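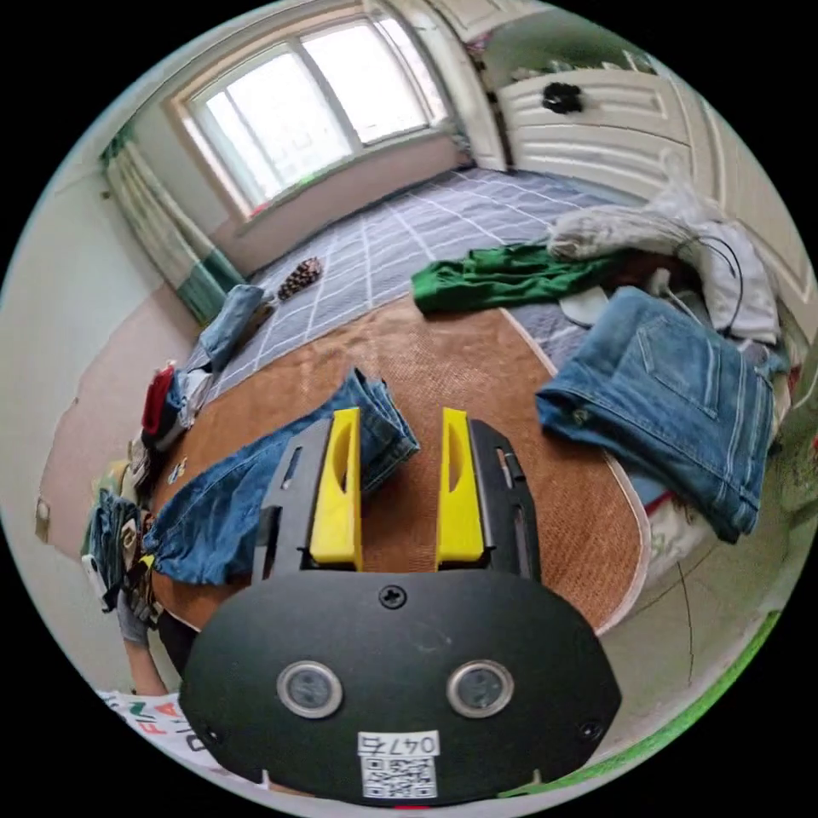
Folded denim on a woven mat, laid over a checked bed sheet in a small bedroom.

Home | News | Services | Advice | Contact

Published October 15, 2019
By the Lasora Press Office

LASORA OPENS REGISTRATION FOR ITS BEDROOM AND WARDROBE SERVICE IN REDMONT

Lasora, the household organisation company, today announced that registration is open for its new bedroom and wardrobe service in Redmont. The service offers residents practical help with sorting, folding and storing everyday clothing, and has been designed in particular for small bedrooms in which the bed is the only flat surface large enough to work on.

The service follows a pilot which began in April and which covered 221 homes in the town. During the pilot, households were asked to set aside the clothing they found hardest to keep in order. Jeans were named more often than any other garment. In total, 1539 pairs were sorted and folded in the course of the pilot, and the method now adopted by the company was settled on the basis of that work.

Denim presents particular difficulties in a small home. It is heavy, it takes up a good deal of drawer space, and it is often worn several times between washes, so that a pair may be neither ready for the laundry nor, in the view of its owner, fit to go back with the clean clothes. Such garments tend to collect on chairs, on the floor and at the foot of the bed. Participants in the pilot reported that this middle group of clothing caused more disorder than either the clean or the unwashed.

Under the Lasora method, sorting takes place on the bed. The bed is made first, with the sheet pulled flat, and a mat or other firm covering is placed in the central part of it. Garments are brought to the mat one at a time and folded there. A woven mat of the kind already found in many homes is suitable, and households are not required to purchase one. The company advises against using a thick quilt as a folding surface, as the fabric beneath gives way and the folds do not hold.

Each pair of jeans is first laid flat with the button fastened and the pockets emptied. One leg is brought over the other, the seat is tucked in to make a straight edge, and the garment is folded from the cuff towards the waist. Cuffs that have been worn rolled should be turned down before folding — a rolled cuff adds bulk at one end and causes a stack to lean. Where the owner prefers to keep the roll, the pair should be placed at the top of the stack.

Garments are then grouped by shade. The pilot showed that most households owned several pairs which were similar in cut but different in colour, and that members of the household looked for them by colour when dressing. Light, medium and dark denim are therefore kept in separate bundles. New dark denim should be kept apart from pale bedding until it has been washed, in order to avoid the transfer of dye.

Small items found during sorting, such as pouches, slippers, belts and scarves, are put to one side at a corner of the bed and dealt with at the end of the visit. Lasora has found that stopping to find a place for each small item as it appears is the most common cause of an unfinished session.

Each booking consists of 2 visits. At the first, clothing is sorted and folded with the resident present, and storage already in the home is measured. At the second, the arrangement is reviewed and changed where it has not suited the household's habits. No garment is removed from the home without the written agreement of the resident, and no resident is asked to part with clothing as a condition of the service.

"The purpose of the service is to help residents make proper use of the room they have," the company said in a statement. "Many of the homes we visited in Redmont have one small bedroom and very little built-in storage. A method which depends on a dressing room or a large table is of no use to them. We have accordingly planned the work to suit a made bed, a mat and the clothes that are already there."

The service will be delivered from the Lasora office at Okafor House, where an advice desk will also be open to residents who do not wish to book a home visit. The desk will provide printed folding guides free of charge. The guides cover jeans, work trousers, knitwear, bed linen and children's clothing, and are set in large type.

Residents who require additional storage may order from the Lano range of drawer dividers and under-bed boxes, which Lasora will supply from the same date. The dividers can be cut to length and are intended to hold folded denim upright, so that each pair can be seen and lifted out without disturbing the others. Purchase of Lano products is optional and does not affect the price or content of the visits.

A total of 300 places are available in the first period of the service. Places will be allocated in order of registration, with the exception of a small number held for residents who have recently moved home. Households which took part in the pilot may register again, although priority will be given to those which have not previously received a visit.

Residents are asked to prepare for the first visit by clearing the bed of cushions and loose bedding and by gathering clothing from other rooms into the bedroom. Clothing need not be washed or ironed beforehand, but damp items should be dried. Drawers and cupboards should be left as they are, as their usual contents help staff to understand how the room is used from day to day.

Lasora intends to publish a short report on the service after the first period has ended. The report will set out which garments were most often presented for sorting, how storage was altered between the first and second visits, and what changes, if any, will be made to the method. Information about individual households will not be included.

Registration forms may be collected from the advice desk at Okafor House or requested from the company by post. Forms should state the number of bedrooms in the home and the main types of clothing to be sorted.

About Lasora

Lasora provides household organisation services to private homes. Its work includes the arrangement of bedrooms, kitchens and linen stores, and the preparation of homes before and after a move.

Enquiries from the press should be addressed to the Lasora Press Office, Okafor House, Redmont.

Last updated: October 2019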